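Pallovdale Repair Room - Gallery
January 2022

The repair room opened in December in the back half of the old Orkwood shop. We take in small household electricals, lamps and leads, check them over and either mend them or send them for recycling. The rent and the test equipment for the first winter came to 1,869, out of a budget of 2,000, and the remainder went on fuses and labels.

These notes go with the pictures on the wall by the door. Struan Imrie wrote most of them and Oriana Cabral did the rest.

How the bench works

Everything brought in gets a paper tag with a name and a phone number. The tag stays on until the item goes home. Please don't take it off, even if the job is finished, as the number on it matches the line in the book.

Leads and extensions are looked at before anything else. Subbarao Joseph checks the cable along its whole length, then the point where it goes into the housing, then the sockets. He does the testing at the far end of the room, and we ask people to stay on the other side of the counter while he does it.

Anything that fails has its plug cut off the same day. We had two arguments over this in the first month, and the rule stands. A lead that has failed goes in the metal bin and does not go back to its owner.

Extension leads and power strips

More of these come in than anything else. Most were bought years ago and have lived behind a television or under a desk - dust in the sockets is the usual complaint, and a loose cable is the next.

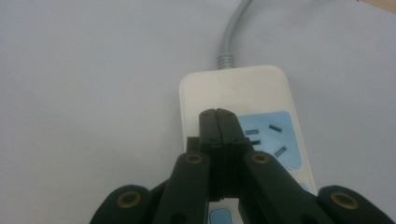

White power strip with light blue socket panels. The ribbed collar where the grey cable joins the housing is the part to look at on your own strips at home.

If the collar has split or pulled away from the casing, stop using the strip and bring it in. Don't wrap it in tape.

Coming along

Heriberto Chávez keeps the booking list, and the next free places are at the end of the month. Please bring no more than 2 items each. For anything too heavy to carry, ask Yannick Guérin about the van from Trastimden.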